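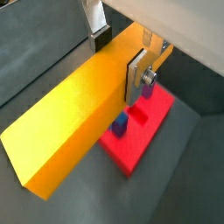
Surely a block is a block, a reader wrote under my November post, and why pay more for one that comes with a tray? I've been chewing on that since, mostly because I'd half agreed with it before I bought the Dultine set.

I'm still not convinced. The long yellow one is a cheerful thing, I'll give it that, and yellow on a red base looks smart on a grey table. There's a square recess in the base too. Kuhlmann's leaflet says recesses "invite discovery". My nephew is 4 and what he discovered was that a raisin fits.

The shop in Gromstead had a plain bag of offcuts by the till for £10, sanded, no leaflet. He built a car park out of those and kept at it until tea. The Dultine pieces got lined up once, very neatly, by me.

Colour I do think matters a bit. He asks for "the lemon one" by name. Whether that's worth the difference in price, I doubt it, and I doubt the people at Utside who gave the set a glowing write-up had to find the raisin.

I'm keeping it until spring, then it goes to the school fair.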